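In Defence of the Snack Table
Aug 2, 2021

I have been to a good many buffets, and I have come to believe that the hot food is a distraction. People queue for it out of duty. What they want is the cold end, where everything comes in a wrapper and may be put in a pocket.

The Plurero in Pronby understands this. Its snack table has tiers. Clear acrylic steps lift the biscuits above the chocolate bars, as though someone had thought hard about rank, and the Coca-Cola gets a stand of its own at the back, like a choir.

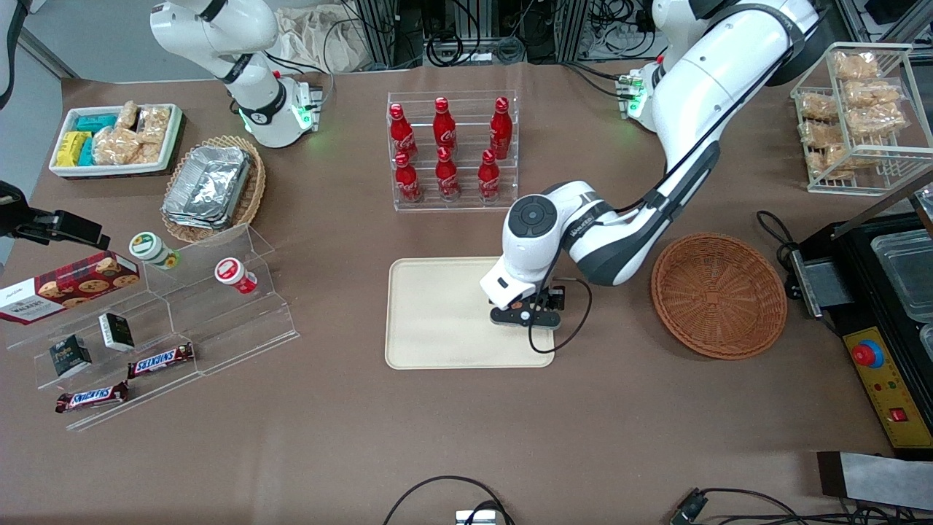

Six bottles, two rows, and Snickers on the lower steps.

I am told this sort of thing is vulgar. The Nuttall, up the road, puts out one bowl of nuts on a slate and charges accordingly. I ate there in March and went home and had toast.

What I admire is the restraint in the middle. A plain tray sits there with packets off to the left and bottles behind it, and it is yours to fill. Any fool can pile up food. It takes nerve to leave a guest a bare rectangle and trust him to stop at four items. I have never stopped at four items. 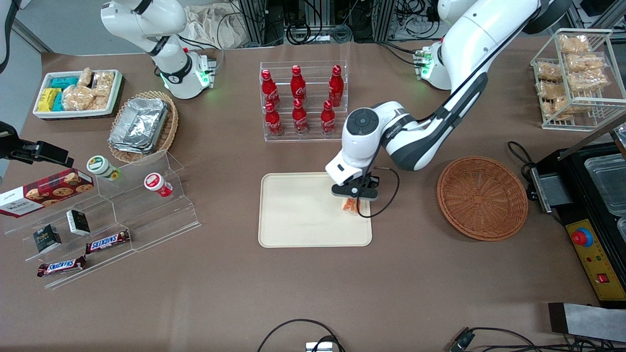
The basket question

Baskets are where I part company with my own side. A wicker basket makes anything look baked that morning, including a stack of foil containers, and I resent how well this works on me. I once paid for a round one in Trirkura, meaning to keep bread in it. It holds batteries.

Still, I would rather have the basket than the steel. Nothing lowers the spirits like an empty food warmer, with its shiny pans and its big red knob.
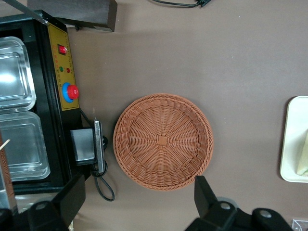
The warmer promises a great deal and then you wait for it, plate in hand, behind a man who wants to know what the sauce is. A packet of biscuits asks none of this. It was ready before you arrived and – if you are discreet – it will be ready again on the train home.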